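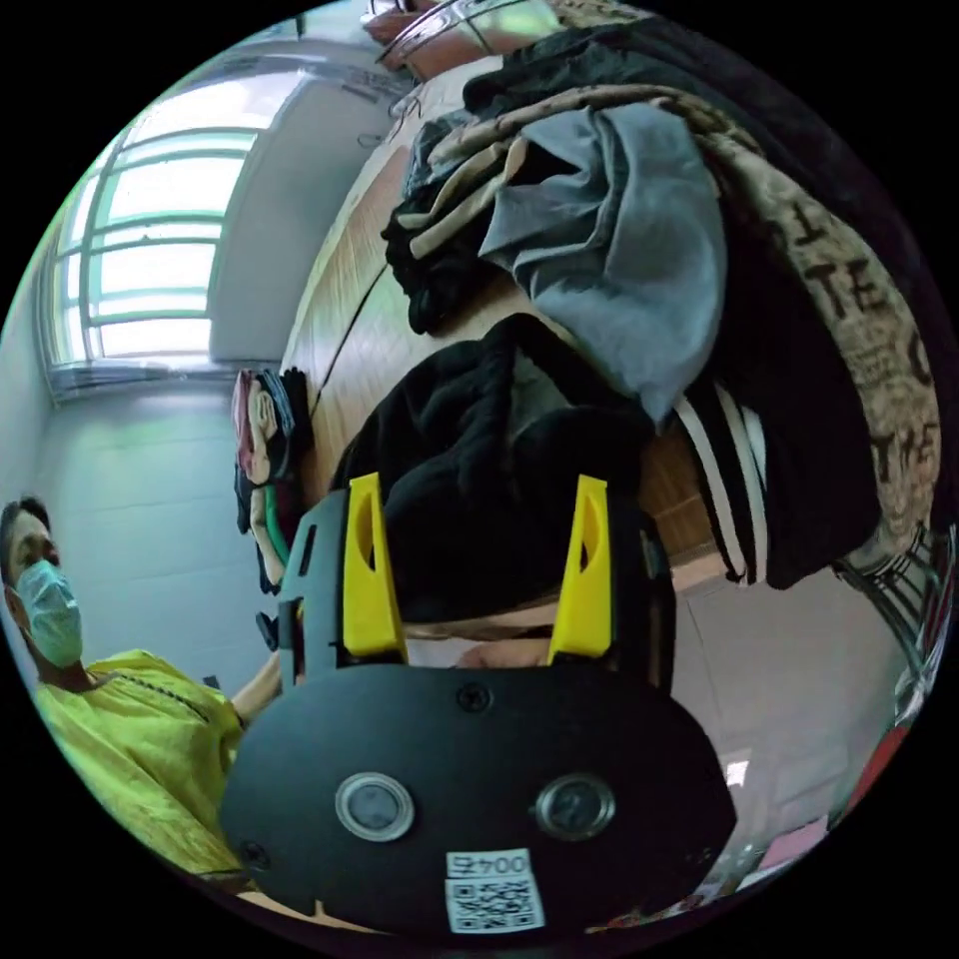
## Laundry, sorted by weight

The washer in the Pamasbridge apartment has a small drum, and for a long time I loaded it by eye. In April I started weighing the clothes before and after folding, mostly to decide how many shelves the new closet needed.

The method is simple. Everything clean goes on the wooden surface in one heap. Black items come out first, then gray, then the rest. Black fabric hides its seams under the ceiling light, so I do it while I still have daylight. Each garment is shaken once, laid flat, and folded to a width of 300 mm, the usable depth of a Wilik shelf less a little clearance.

Some results:

- The last full load weighed 1065 g short of the maker's limit. I had been running the machine underfilled.
- A heavy gray sweatshirt weighs 560 g. I had guessed half that.
- Folding the whole heap takes 60 minutes if I stop to match socks, and much less if the socks go in a bin for later.

Soft knits are the weak point. They hold a fold for a day or two and then slump sideways into the next stack. Rolling them helps, but rolls waste height on a shelf. I tried a set of Fevitz dividers and returned them: the clips are made for thicker boards and slide forward under load.

Thin black T-shirts now get folded in thirds lengthwise, then in half twice, and filed upright. The crease lands below the chest and mostly drops out in wear.

Still open: where to put things worn once that are not ready for the wash. At present they go over a chair. The Mohamedi wall rail would take five hangers, but it needs a stud and my wall has none in the right place. I will measure behind the door next.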